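Care of Play Kitchen Sets
Household Guidance, Rusurine Family Center
Revised 2021-09-05

Play kitchen pieces should be sorted before they are washed. Hard plastic items, such as plates, bowls and bottles, may be washed together. Soft or plush food should be kept apart and cleaned according to its label.

Spread the full set on a clear, light-colored table. Small pieces are easily overlooked in a deep bin - a strawberry can sit inside a pot for months - and cracks show more readily on a pale surface.

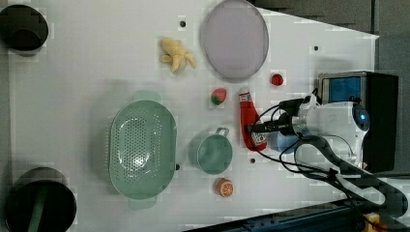
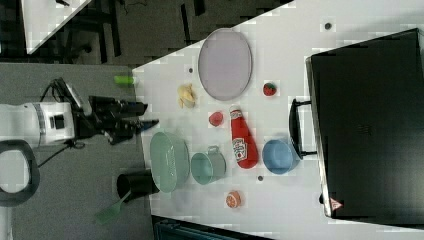
Play food and tableware on a white table. Both views include the plate, the strawberry and the ketchup bottle.

Wash hard pieces in warm water with a small amount of dish soap. Rinse twice. Colanders require a soft brush, as residue collects in the holes. Bottles with caps should be opened where the design permits, drained and left to dry upside down.

Allow 120 minutes of drying time on a rack or a clean towel. Do not return damp pieces to a closed container.

Store plates flat at the bottom, with pots and bowls above them and food on top. Any piece with a split seam or a sharp edge is to be withdrawn from use.

Questions concerning these instructions may be addressed to Loukia Politis, Household Services. The next revision is planned for October.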